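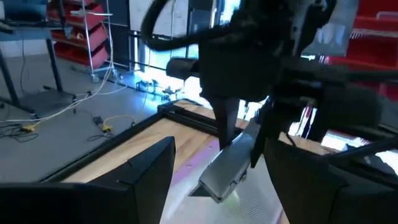

Figure 1. Wrist camera view over the wooden tabletop, with the gripper fingers of the camera arm at the lower left and right and a second arm reaching in from above.

Merness Wrist-View Set: Data Card

Summary
The Merness Wrist-View Set is a collection of robot manipulation recordings made for the study of exposure changes in wrist camera images. It accompanies the Tralex method, which trains a control policy to give less weight to image regions that hold no usable detail. The set is released for research use and is maintained by the Ruddock laboratory.

Background
A camera mounted near a gripper moves with the arm and often turns toward windows, lamps and reflective surfaces. In Figure 1, a pale, brightly lit patch washes out much of the tabletop beneath the tip of the silver gripper part, and daylight from the window overexposes the area near it. Policies trained under even lighting tend to lose accuracy under such conditions. The set was assembled so that this loss can be measured and compared across methods.

Contents
Tasks: 28
Episodes per task: 200
Camera frame rate: 10 per second
Arms in the workspace: 2
Each episode contains the wrist camera images, joint positions, gripper opening and a text label for the task. Episodes in which the operator stopped early are kept and carry the label "incomplete."

Collection
All episodes were recorded by teleoperation in one room. Window light was not controlled. Operators were asked to work at a normal pace and were not told which episodes would be placed in the test split. Camera exposure was fixed at the start of each session.

Method and result
Tralex computes a saturation mask for every image and passes it to the policy together with the image. No change to the camera is needed. On the test split, the masked policy completed more episodes than the unmasked baseline on bright-light tasks. On tasks recorded under low light the two performed equally well. Scores for each task are in the results folder.

Known limits
The set covers a single room and a single table. Results may not carry over to other camera mounts. Joint positions were not corrected for small timing differences between the arms. Version 2 repairs the task labels that were swapped in the first release; users of the earlier files should download the labels again.

Loading
Files are stored by task and then by episode. The Fasell reader opens both releases and is included in the tools folder.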